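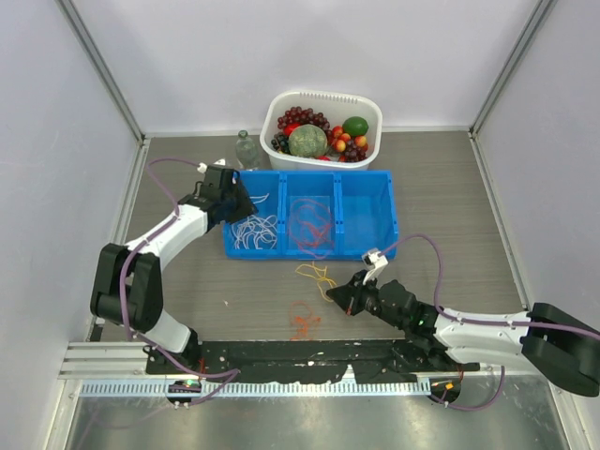

Stalora Public Library Opens Summer Series on Fruit in the Home

Stalora, 2018-06-17 - The Stalora Public Library, together with the Mimley County Extension Office, is pleased to announce a summer series of talks and classes on buying, storing and preserving fruit. The series is open to all residents of the county and is free of charge. Sessions will be held at the main library on Grulline Street and at the Mimley branch, and will continue until the first week of September.

The series follows a request made by branch patrons during last year's reader survey, in which food and household skills ranked ahead of travel, taxes and local history as a subject for adult programs. The library has offered single classes on canning in past summers. It has not previously offered a full course of sessions planned with the Extension Office, and the two offices have shared the cost of printing, supplies and kitchen rental.

"Residents told us that they bring home good fruit and then lose a share of it before it can be eaten," said Marjorie Lambert, Director of Adult Programs. "We asked the Extension Office what could be taught in an evening. They came back with enough material for the whole summer, and we have tried to keep all of it."

Topics to be covered

The opening talks deal with choosing fruit at the market and keeping it at home. Staff from the Extension Office will explain which fruits continue to ripen after they are picked and which do not. Peaches, apricots and many melons will soften on the counter. Grapes, cherries and citrus fruits will not improve after harvest and should be bought ready to eat. Attendees will be shown how to check a netted melon at the stem end, and how to judge grapes by the condition of the stems.

Storage is the subject of a separate evening. Grapes should be kept cold and unwashed in a bag that allows some air to pass, and rinsed shortly before serving. Peaches should be left at room temperature in a single layer until ripe and may then be moved to the refrigerator for a few days. Limes keep longer in the refrigerator than in a bowl. A whole melon should be scrubbed under running water before it is cut, and cut pieces should be covered and chilled without delay.

Later sessions turn to preserving. Classes on freezing and drying require no special equipment. Classes on jam and on water bath canning will be held in the teaching kitchen at the Xu Building, next to the main library, where stoves and jars will be provided. Recipes used in the canning classes have been reviewed by the Extension Office for acidity and processing time. Participants are asked not to bring family recipes for use in class, although staff will be glad to look over such recipes afterward and comment on them.
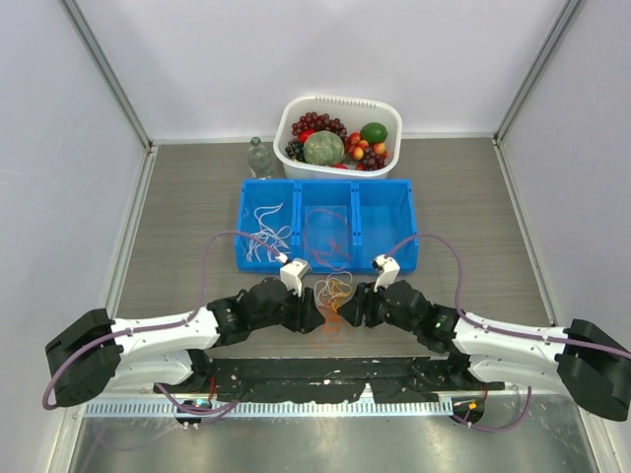
Registration and places

The talks will be held in the Grulline Street meeting room, which seats 100. No registration is needed for the talks, and seats will be filled in order of arrival. Doors open 30 minutes before the start of each session.

The kitchen classes are smaller and must be reserved in advance. Reservations may be made at either library desk or by telephone during open hours. Each household may reserve up to 2 places in a given class. Where a class is full, names will be placed on a waiting list and callers will be contacted in order. Persons who have reserved a place and cannot attend are requested to notify the library by noon of the preceding day.

Children are welcome at the talks. Those attending the kitchen classes must be at least twelve years of age, and anyone under sixteen must be accompanied by an adult. The meeting room and the teaching kitchen are both accessible by wheelchair. Requests for sign language interpretation should be made one week ahead.

Printed guide

A printed guide to home fruit storage has been prepared for the series. The library has ordered 450 copies, to be given out at the talks and kept at both desks while supplies last. The guide contains a storage chart, a page on freezing, and a list of books on preserving held in the county collection. A large-print edition may be read at the Mimley branch but may not be borrowed.

The library also reminds patrons that its small collection of kitchen tools, including a food dehydrator, a cherry pitter and a jar lifter, may be borrowed for one week with a valid adult card. Tools must be returned clean and in person to the main desk. They may not be left in the outdoor book drop.

Change to parking

Due to resurfacing work, the lot behind the main library will be closed on weekday evenings through the end of the series. Attendees may use the lot at the Xu Building at no charge after five o'clock. The entrance on Grulline Street will remain open at all times.

A full schedule of sessions is posted at both locations. Questions about the series may be directed to the Office of Adult Programs, Stalora Public Library.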